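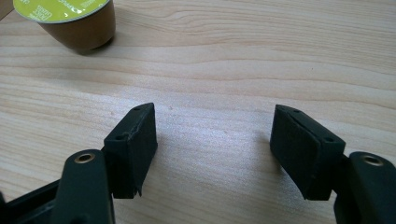

Apolline Riviere pregunta si el programa «sabe» qué es una cápsula de café o si solo busca una mancha verde amarillenta sobre una mesa clara. La pregunta llegó a la página de Undarero después del capítulo anterior, y contestarla exige explicar cómo se divide el software de una pinza robótica.

La respuesta corta: el programa no sabe qué es el café. Tampoco busca solo una mancha. Trabaja con números, y esos números pasan por varias etapas.

Etapa 1. Percepción

Una cámara entrega al ordenador una cuadrícula de puntos de color llamados píxeles. Cada píxel se guarda como tres números: cuánto rojo, cuánto verde y cuánto azul. Para el ordenador, la mesa y la cápsula son al principio la misma cosa: una lista muy larga de números.

El módulo de percepción agrupa los píxeles que parecen pertenecer al mismo objeto. Esta operación se llama segmentación. La tapa verde amarillenta se separa con facilidad de la madera. El cuerpo marrón también, aunque hay una dificultad: la sombra. Una sombra gris junto a la cápsula forma otra zona distinta de la mesa, y un programa mal preparado puede tomarla por una parte del objeto. Si eso ocurre, calculará un centro equivocado y enviará los dedos a un sitio donde no hay nada que agarrar.

Para reducir este error se entrena una red neuronal. Una red neuronal es un programa que ajusta sus propios números internos a partir de ejemplos. En el proyecto Clestora usamos 1900 imágenes de objetos pequeños sobre mesas. En cada una, una persona marcó el contorno del objeto y dejó fuera la sombra. La red compara su respuesta con la marca y corrige sus números un poco cada vez.

Etapa 2. Posición

Saber que hay una cápsula no basta. Hay que saber dónde está. El programa convierte la posición en la imagen (tantos píxeles a la derecha, tantos hacia abajo) en una posición en el espacio (tantos milímetros desde la pinza). Para hacerlo necesita conocer la cámara: su lente y su colocación respecto a los dedos. Obtener esos datos se llama calibrar.

Un objeto cercano ocupa más píxeles que el mismo objeto lejano. Con una sola imagen es difícil distinguir entre una cosa pequeña que está cerca y una cosa grande que está lejos. El programa puede resolverlo comparando varias imágenes tomadas desde lugares distintos. Tú puedes comprobar algo parecido: tápate un ojo, luego el otro, y observa cuánto se desplaza un lápiz que tienes delante.

Etapa 3. Planificación

El planificador recibe la posición de la cápsula y la posición de la pinza. Debe encontrar un camino entre las dos. Sus reglas, en nuestro programa, son estas:

Los dedos tienen que llegar abiertos.
Ninguna parte de la pinza puede tocar la mesa.
El hueco entre los dedos debe ser mayor que el objeto.
El objeto debe quedar entre las dos almohadillas antes de cerrar.

Una cápsula plantea un problema añadido, su forma. El cuerpo se estrecha hacia la base. Si los dedos aprietan una pared inclinada, la pieza puede resbalar hacia arriba o hacia abajo. Por eso el planificador prueba muchos agarres en una simulación y da una nota a cada uno. En Clestora calcula 60 agarres posibles y envía al control el que tiene la nota más alta.

Etapa 4. Control

El plan dice adónde ir. El control se ocupa de que los motores vayan de verdad. Repite siempre el mismo ciclo: mide dónde están los dedos, resta esa medida de la posición deseada y manda una orden para que la diferencia sea menor. Nuestro controlador repite el ciclo 50 veces por segundo.

Ejemplo. Posición deseada: 30 milímetros. Posición medida: 28 milímetros. Diferencia: 2 milímetros. El controlador ordena un movimiento pequeño. En la siguiente vuelta mide de nuevo. Este método se llama control en lazo cerrado.

Respuesta a Apolline

La palabra «cápsula» es para el programa una etiqueta, igual que «taza» o «tornillo». La red asigna a cada grupo de píxeles una etiqueta y un número entre 0 y 1 que expresa su confianza. No contiene ninguna información sobre el sabor ni sobre la cafetera. Si queremos que el robot trate la cápsula con cuidado para no aplastarla, hay que escribir ese dato aparte: un límite de fuerza asociado a la etiqueta.

Para probar en clase

Pon una tapa de color sobre una hoja cuadriculada. Anota en qué casillas hay tapa y en cuáles no. Después acerca una lámpara por un lado y anota también las casillas con sombra. Pasa la lista a un compañero que no haya visto la hoja y pídele que encuentre el centro de la tapa, primero con las casillas de sombra y después sin ellas. Mide la distancia entre los dos centros.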